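Slide 9 - Why the planner asks for a second look

OK, this is my favorite part of the talk, so slow down and enjoy it!

Recap from the last slide: Steltirar is our task planner, Elent is the perception side. Elent proposes grasp points on the cloth, Steltirar picks one and hands the motion to the arm controller. Clean on the diagram. Cloth does not care about the diagram.

Next two slides, leave them up for a bit. Purple garment, head view and wrist view.

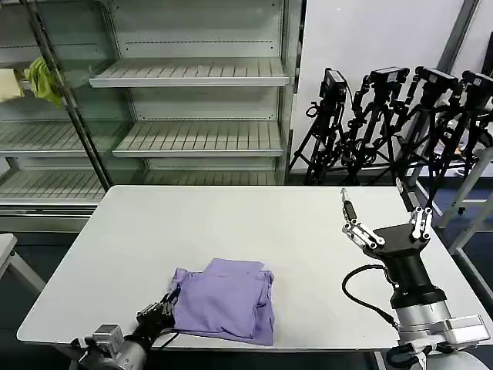
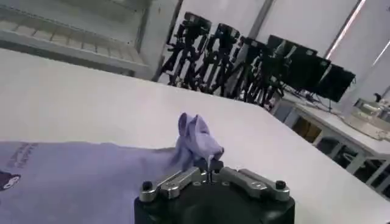

The old version segmented the garment once, at the start, and trusted that mask all the way through. Great for boxes, bad for shirts - the shape you planned on is gone as soon as a finger pushes on it. So now Elent re-estimates the outline every 200 milliseconds and throws away any grasp point that has drifted off the cloth.

Mention the merge step (people always ask). The head camera gets the overall layout, the wrist camera gets the detail near the contact, and we keep 3 candidate grasps alive until the hand is close. I love how little code this took!

Numbers: 2,600 logged attempts in the replay set, 57 of them held back for regression tests. Every planner change runs against those before it goes near hardware.

Credit the Ndung'u lab for the replay viewer. Then switch to the laptop and open Emis, scrub slowly, and let people watch the candidates flicker and settle. If the projector drops out, skip to slide 12 and take questions on timing.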